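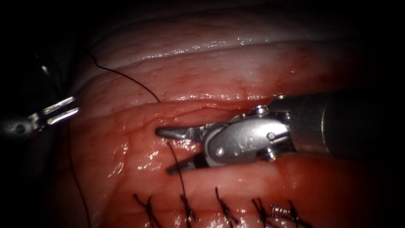 Interrupted Closure: Suture Line on Folded Tissue

Stastlow Suture Gallery, Section 4
Text: Zuweira Yakubu
Technical review: Adeel Qureshi

Section 4 covers closures made with separate stitches. Each stitch has its own knot and its own cut ends. The notes on this page deal with the stitch row, the thread, the instrument tips and the light, in that order. Terms follow the Workau word list used in the other sections. Plates on running stitches are in Section 5, and plates on buried stitches are in Section 6.

The stitch row

Five black interrupted sutures cross the lower edge of the tissue. The surface is pink-red and folded, with a bright upper fold and a crease near the working tips.

In an interrupted row, each stitch holds a short length of the closure. If one knot loosens, the load passes to the stitches on either side and the rest of the row remains tied. A running stitch takes less time and uses fewer knots, but a break at one point can slacken the whole length.

Three things are checked when a row of this type is reviewed: spacing between stitches, distance from stitch to edge, and knot position. Spacing and edge distance are measured on the tissue with a flexible rule. They are not taken from a plate, as a folded surface shortens some distances and hides others. Knots should sit to one side of the closure line. A knot tied directly over the line presses on the join and is harder to remove.

The thread

Black suture thread lies in separate runs. One strand comes down from the upper left, curves to the right over the bright upper fold and ends near the crease, just above the tip of the upper jaw of the right instrument.

Black is the default color for training closures in this section. It holds its contrast on pink and red surfaces at low magnification, and a crossed or trapped strand can be traced by eye. Undyed thread is covered in Section 9.

For single stitches, the section standard is a starting length of 20 cm. Longer lengths are used where several stitches are cut from one strand, but the tail becomes difficult to manage on an uneven surface. It catches in folds and must be pulled clear before each throw. Shorter lengths save handling time until the last knot, when there may be too little tail left to grip.

Thread should be held only where it will later be cut away. Repeated gripping along the working part flattens the strand and can weaken it before the knot is tied. A monofilament is more easily damaged this way than a braid.

The working tips

The right instrument has slender, pointed jaws of the needle-driver type, open in a V just above the center of the tissue. The upper jaw has a flat, hooked tip. At the left, a pair of narrow silver jaws stands slightly open, farther from the center.

A needle driver should hold a curved needle past the midpoint, toward the swaged end, with the needle square to the jaws. A grip too near the point shortens the usable arc. A grip on the swage can bend or crush the joint between needle and thread. Jaws are opened only as far as needed to release the needle or take up the tail; a wide opening near a tied row can lift a neighboring strand.

The second set of jaws usually steadies the tissue edge or receives the needle on the far side. Edge tissue is lifted with light contact and then released. Pinching the same spot for each stitch leaves marks along the closure.

Light and surface

The light is strongest at the middle of the tissue, where the surface is glossy. The upper left corner and the right border fall into black shadow.

Glare and shadow cause different reading errors. On a glossy area, a bright spot can cover a needle entry point. In shadow, black thread is lost against the background and its full path can't be followed. Reviewers mark strands that run into shadow as "path not confirmed" and make no estimate of the remaining length.

Related reading in the Stastlow collection

Section 2, Knot forms. Square knot, surgeon's knot and slip knot, with throw order.
Section 3, Needle curves. Grip position and rotation through the bite.
Section 5, Running closure. Locked and unlocked forms.
Section 11, Removal. Cutting point, pull direction and thread count.

About the gallery

The gallery holds 1,026 plates, filed by closure type and then by thread color. Bereket Abera maintains the index. Section notes were last revised in August, when the Lepik spacing table was replaced by the shorter Bruteo table and the older knot names were dropped. The Lepik table remains in the archive for readers who work from earlier printed sets.

Printed sets are supplied to teaching rooms on request, one section per folder. More than 2,000 folders have been issued. Section 4 is printed on matte stock to limit reflections under bench lamps.

Corrections to terms or measurements should name the section, the heading and the line concerned. Send them to Darcy Chan at the gallery desk. Requests for larger prints go to Abenezer Moges, with the section number and the paper size required.

Previous: Section 3, Needle curves
Next: Section 5, Running closure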